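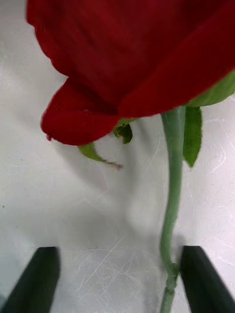
Rules for handling delicate goods, second half of the afternoon, so keep it moving. Say good afternoon, say name, do not tell the airport story. My subject is the written rule, and why the ones on the wall at most sites are no use to the person standing next to the robot. Ours at Skuldale used to have 7 pages on flowers and one line on gripping them, and the line said "grip with care." Ask the room what that means in newtons. Wait. Then point up at the slide: the stem is between the two fingers, but it sits well over toward the right one, with a wide gap on the left. Close both fingers evenly from there and the right one meets the stem first and starts pushing. "With care" has nothing to say on the matter. Our rule four does, and I'll get to it.

SLIDE 2 - Where the rules came from

Narley project, started in November. Four people and a borrowed meeting room. Kaiwen Bai wrote the first draft in one evening and it was very good and very long. Hannelore Zürcher took out every sentence containing the word "appropriate." It was then quite short. (Pause for laugh. If no laugh, go straight on, they are engineers.)

What was left is the seven rules on the handout. I'm only doing four of them. The other three are on paperwork, and you can suffer through those on your own time.

SLIDE 3 - Rule one: say which part you may touch

For a cut rose, that means the stem. Petals are out. Sepals are out too, which people forget, as they hang down further than you'd think and get pinched on the way in. Write the allowed zone down as a distance below the flower head. Don't write "lower stem." Ibrahim Oyewole asked six coworkers to mark the lower stem with a pen and got six answers, one of them on the vase.

SLIDE 4 - Rule two: approach and grip are separate steps

Separate speeds, separate limits, separate sign-off. A site that tests them together will pass both on a good day and have no idea which one failed on a bad one. Mention the Zolville trial here: 1000 grips logged, one column for the result, and the column said "OK" or "not OK." Lovely spreadsheet. We couldn't use any of it.

SLIDE 5 - Rule three: look at the thing you're holding

A stem is not a pipe. It bends, it has bumps where thorns or leaves were, and the fingers should not close on a bump. If your check can't see bumps, then a person looks, and the rule names which person. "The operator" is not a name when there are three on shift.

SLIDE 6 - Rule four: center before you squeeze

Back to the first picture if there's time. The rule reads: "The gripper shall be moved to the item. The item shall not be dragged to the gripper." Two sentences, and we argued over them for most of a week. Nurhan Gündoğdu held out for a tolerance and she was right, so there's now a number on the handout, and you fill in your own after testing. Please do fill it in. I've visited a plant where the blank line had been laminated.

SLIDE 7 - What a bruise costs

Keep this one short. Ozoliņš logged 506 damaged stems out of 2090 before they wrote anything down. I don't have the after number yet and I'm not going to make one up, although the slide template left a very nice space for it.

Likely question: does this replace the machine safety standard? No. That one protects people. Ours protects roses, and ranks well below it. If the two ever disagree, drop the rose.

Second likely question, probably from Evaristo Arriaga, who will be in the front row: what about tulips? Tulips keep growing after they're cut, so the zone from rule one moves overnight. Measure again in the morning. He knows this already - he just likes to hear it said.

LAST SLIDE

Handouts are by the door. Take the version dated 12 Feb 2022. The older one still has "grip with care" on page two. Leave contact details up during questions, and give the clicker back this time.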